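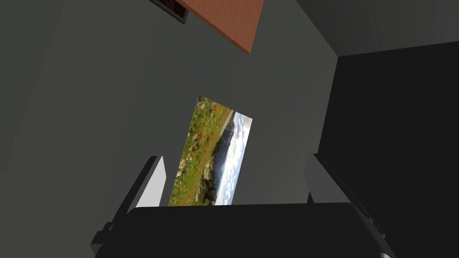 Fitenen opens its practice rooms to anyone who wants to teach a robot

25 July 2026

Hi, Malte Lenz here from Fitenen, and I'm really happy to finally share this one! Starting today, Risska is open to everybody. It's our simulated home where you steer a robot gripper by remote control, do a household job yourself, and let the robot learn from the way you did it.

If you've followed us for a while, you know I've been talking about Risska since December (sorry to my family, who heard even more of it). We tried it first with a small group of 20 people, mostly friends of the company who had never driven a robot in their lives. Between them they recorded 1,268 demonstrations. Some were smooth, some were pretty wobbly, and we kept the wobbly ones too, because a robot should see how a person gets out of a bad approach. 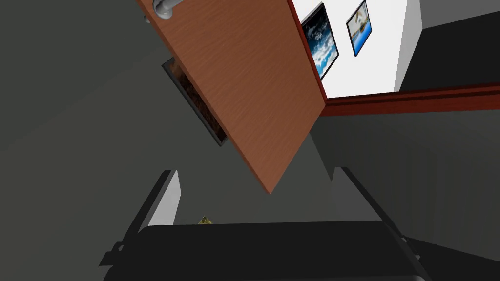 Gripper open, near a wooden door with a silver lever handle in Risska.

Doors got the most attention from our first group, and I get it. You reach for the handle the way you would at home, then remember that your wrist is now a gripper with two flat fingers. People laugh, back up and try again. Most of them had the hang of it after one session, and one tester sent me a very long email about hinges that I have now read twice.

You drive with Akl, our handheld controller. Tilt your hand and the gripper tilts, squeeze and the fingers close. The view comes from right behind the fingers, so it swings and leans along with you.
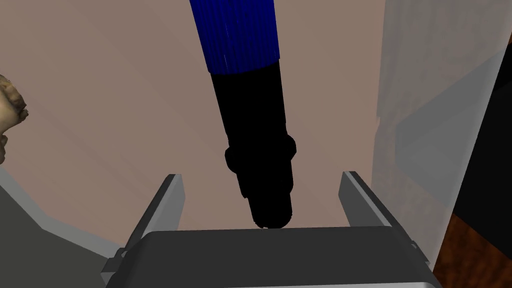 It also means you learn to slow down near the end of a move, when a finger's width makes all the difference. We added a fine mode to Akl for exactly that. Hold the side button and your hand motion gets scaled way down, which our testers asked for again and again (I use it constantly myself).
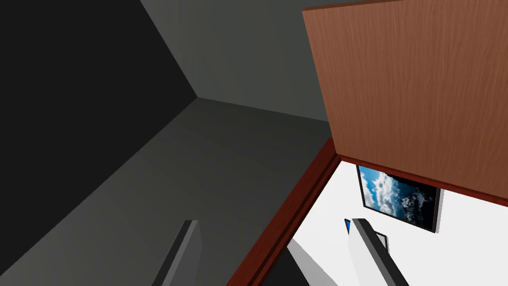 Our rooms come from Cloltavwood, the studio that builds all the interiors for Risska. There are 88 of them at launch, and I love how lived-in they feel. When you're working close to a big panel of reddish-brown wood grain, having a framed picture of clouds on a white wall nearby is a nice way to keep your bearings while everything tips sideways. Cloltavwood is already working on more kitchens!

The first 300 people to sign up get Akl on loan at no cost. After that you can still join with a regular game controller. Sign-up is open now on the Fitenen website, and press questions can come straight to me through the contact form there.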